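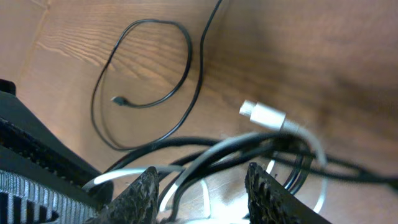
Wednesday, cell 2, cable sorting. Third stop of the shift on the same fault, so I am writing it up properly before Lilla takes over. The arm halts on lift with error 138 (wrist force limit), jaws closed on cable, and will not clear until the load is off by hand. Test batch is the mixed black and white bundle on the wood top. The planner is asked for one cable and takes the densest part of the heap. With strands crossing in both jaws there is no single cable to lift, and the white lead with the silver-tipped connector runs straight into the same cluster, so any pull on the bundle may load that one too. The black loop with the small plug, lying clear above the tangle, would have been an easy first pick. It was ranked last.

Log for run 3707:
Approach normal. Close normal, gripper reports object held.
Lift starts, force climbs steadily, no spike.
Trip at 11 N. Arm holds position, jaws stay shut.
Reset refused twice from the pendant.

The refused reset is the part I care about. After a force trip the controller wants the wrist reading back under the limit before it accepts a reset. If a snagged cable is holding tension, the reading never drops, and the only way out is to open the jaws. The open command is locked until the reset goes through. So the operator ends up reaching in and pulling cable out of a closed gripper with the drives still enabled. I did this on the first stop and should not have. On the second and third I hit the e-stop, waited for the brakes, then used the manual release.

Bence Juhász checked the Jarkel config and found the release interlock was copied over from the Serrano cell. That one handles rigid parts, where dropping the part is the bigger risk. Makes no sense for cable.

Changed today:
- Jaw open allowed in fault state, low speed, pendant only, enable switch held.
- Lift speed down from 300 mm/s to a crawl for the first part of the move. Bence has the value.
- Note taped to the pendant: e-stop before hands go in.

Not changed: pick ranking. It scores on how much cable sits between the jaws, which rewards exactly the wrong spot. Lilla Jakab wants to score isolated ends and open loops higher and will try it offline on the saved Cetano runs first. I would also like a small tug test after closing, with an automatic let-go if the force rises too early.

Open: ask Skomex whether the wrist sensor drifts after a long hold. Zero looked slightly off after the third stop, but I had not let it settle. Cell stays in supervised mode until the new interlock has been tested with a cable tied down on purpose.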